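Visit to the Cerneson board assembly plant, Gelldale

December 20, 2018

The Cerneson plant sits at the north end of Gelldale, past the rail yard. Parking is behind the building and visitors sign in at the side door. Our group was 11 people, mostly from small companies that buy finished boards and had never seen a line up close.

We were given heel straps and smocks and tested at the door. One of us failed twice and had to change shoes.

The first stop was incoming parts. Reels are stored in dry cabinets, and moisture-sensitive parts carry a card with the time the bag was opened. Anything over its limit goes to the bake oven. 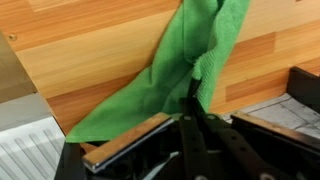 From there we went to solder paste printing. The stencil is wiped on a set schedule, and every board goes through paste inspection before placement. The operator told us most defects she sees start at this step, usually from paste left out too long.

The plant runs two placement lines. The older one was building a fan control board for Wuma, with 85 parts on the top side and a few tall connectors on the bottom. The order was for 2,000 pieces. Both sides are reflowed, and the connectors are soldered by hand afterward at a row of benches by the windows.
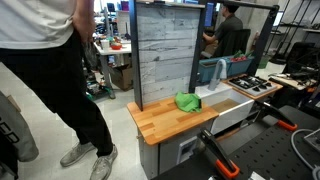 Test was the part I had come for. Cerneson builds its own fixtures. The fan board is powered at 24V, run through its speed range, and checked for tach signal and locked-rotor alarm. A board that fails gets one repair and one retest. The tester counter read 3,157 when we walked by, but that included an earlier run.

I asked about conformal coating. They send it out to Pešek, which adds four days. A coating booth is planned for April.

We finished with questions in the break room. Lead times on ceramic capacitors took up most of it. Their advice was to approve a second source during layout and leave room for the next larger case size.

Tours can be booked through the plant's front office. Bring closed shoes.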